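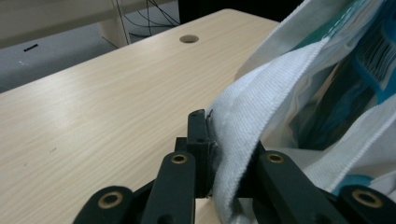
纺织品与日常生活研究室 布艺收纳课题组

3.2 软质布袋的折叠与展平：材料、褶皱与缝边

与前一节讨论的硬质容器不同，布袋没有固定的形状。一只纸盒放在桌上，它的长宽高大体已经定了；一只布袋放在桌上，每一次都是新的。这正是本节最让我们着迷的地方。家政学文献中关于衣物折叠的讨论已相当丰富，从衬衫的三折法到床单的对角法都有成熟的图示，而布袋几乎总是被归入“其他小件”，一笔带过。可是凡在家里存过布袋的人都知道，它们繁殖得多快，又多么不肯乖乖待在抽屉里！

本节的材料来自Justik布艺收纳调查。调查共登记布袋1051只，涵盖购物袋、束口袋、洗护用品袋、鞋袋和儿童用的小提袋，其中拼接两种以上面料的占了相当可观的比例。登记时按面料、缝边、提带和印花四项分别记录，随后从中选出28只进入桌面整理环节，由参与者在木纹桌面上自行铺开、抚平、折叠，不规定步骤，也不规定成品的大小。每只布袋的整理上限为300秒，超时即停，保留当时的状态供后续编码。

我们最初的设想很朴素：面料越软，折起来越容易。预备阶段的记录很快推翻了这一想法，结果比设想有趣得多。软面料确实容易弯折，但也容易在弯折之后悄悄散开，参与者往往刚压好左边，右边又鼓了起来。真正决定一只布袋好不好收拾的，是它的边。边厚、边挺，手指就有地方可依，整块布跟着边走；边薄、边卷，手指只能在布面上来回摸索，折线也容易歪斜。

据此，我们把缝边分为2类。第一类称为“骨边”，指由较厚的面料翻折或包缝而成、在布面松弛时仍能保持一定走向的边缘，典型的例子是厚实的针织卷边。第二类称为“皮边”，指与主体面料厚度相近、布面一皱它也随之起皱的边缘。两类之间当然存在过渡形态，洗过多次的骨边会慢慢软下来，有的皮边因为加缝了一道明线反倒挺了不少。编码时遇到这种情况，一律按整理当时的手感归类，不追溯其新品状态。

图3　白色布料与浅蓝色饰边，右侧可见橙色布面，木纹桌面

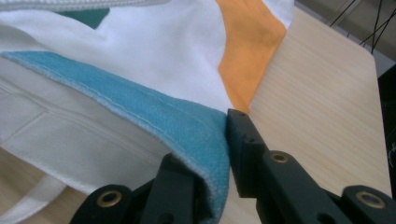 饰边的作用因此值得单独拿出来谈。在成衣工艺里，饰边首先是装饰，其次才是加固；到了折叠的时候，它又多了一重身份，成了一条天然的参照线。浅色主体配上对比色饰边时，参与者几乎不用犹豫，先找到那条颜色，再顺着它理布。同色饰边则要靠触觉，有经验的参与者会用拇指沿着边缘捋一遍，摸到接缝后再下手。两种做法都很漂亮，看录像时我们常常忍不住倒回去再看一次。

质地的差别同样明显。带绒感的饰边与光滑的主体布面相遇时，摩擦一高一低，折叠层之间便有了“咬住”和“滑开”两种倾向。把绒面折向内侧，层与层之间贴得较稳；把绒面留在外侧，成品看上去更蓬松，叠放时也容易勾住邻近的布袋。收纳产品商Wernix的分隔盒在预备阶段曾被用来摆放折好的成品，绒面朝外的几只总是带着旁边的一起被抽出来，后来我们便改用开口较宽的Hedberg浅托盘，问题缓解了许多。

印花带来的影响是我们事先没有料到的。参与者对有印花的一面抱有明显的偏爱，折到最后总想让图案露在外面，哪怕为此多翻一次面。条纹尤其受欢迎，因为条纹可以当尺子用：对齐了条纹，边也就差不多对齐了。可是条纹一旦跑进深褶里，也会误导人，顺着它折下去，外缘反而斜出一截。有几位参与者折到一半发现不对，索性全部抖开重来，重来的那一次几乎都比第一次平整。我们建议今后的研究把“抖开重来”当作一种独立的策略来记录，不要简单计为失误。

提带是另一处难点。无论宽窄，提带总要从主体底下跑出来，折好之后像一条小尾巴搭在桌面上。参与者的处理办法大致可以归为先收和后收。先收的人在动主体之前就把提带平放到袋身中央，之后每折一次都要防着它移位；后收的人先把主体叠成长条，最后用提带绕一圈，把成品束住。后一种做法在提带较长时格外顺手，成品也便于直立存放，与Skjelbred抽屉布局方案中“立放优先”的思路十分契合。不过提带过短时绕不过来，只能塞入最外层的夹缝，这时骨边又一次显出优势，因为它撑得住那道夹缝。

需要说明的是，桌面本身并非中性的背景。木纹桌面的纹理走向给了参与者一组隐约的平行线，不少人不自觉地把布袋的长边与木纹摆成同向。在光滑桌面上，布料推得动，抚平时手掌可以带着整只布袋走；换到铺了桌布的台面，底层布料被拖住，上层则起皱。我们最终统一采用不铺桌布的木纹桌面，代价是结果不宜直接推广到床面或沙发上的折叠，而那恰恰是许多家庭叠布袋的地方。

综合上述观察，骨边与皮边的区分在编码中表现出良好的可操作性，两名编码者对绝大多数样本的归类一致，分歧集中在多次洗涤后的针织卷边上。对这部分样本，我们补充了一项简易的垂边观察：将布袋平铺，让缝边伸出桌沿一掌宽，看它是弯下去还是平着伸出去。做法简单得有点可爱，却足以解决大部分争议。仍无法归类的样本在统计时单列，不并入任何一类。

下一节将转向成品的存放，讨论同一种折法在抽屉、托盘和挂袋中的保持情况，并把提带长度作为分组变量纳入比较。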